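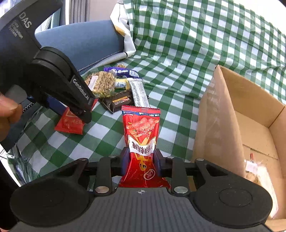
Part of the snack assortment on the table, with the bread still in its carton.

Lacson Mixed Snack Box, reviewed by Ognjen Janevski
August 5, 2026

I ordered the large box for a shared office kitchen. It took 4 days to arrive and nothing was crushed, including the noodle cake, which I had expected to find in crumbs.

The spicy meat sticks in the red packet are the best thing in it. They are oily, fairly hot and a little sweet, so have napkins ready. The noodle cake is plain and needs broth or an egg. The wrapped bars are mixed - I liked the one in the purple wrapper and left the yellow and black one for my coworker Crisanto.

The bread is soft but too sweet for me. Lacson says it keeps up to 60 days. Ours went stale two days after opening.

There is no English list of contents, so anyone with allergies should write to the seller first. I would order again and ask for more meat sticks and less bread.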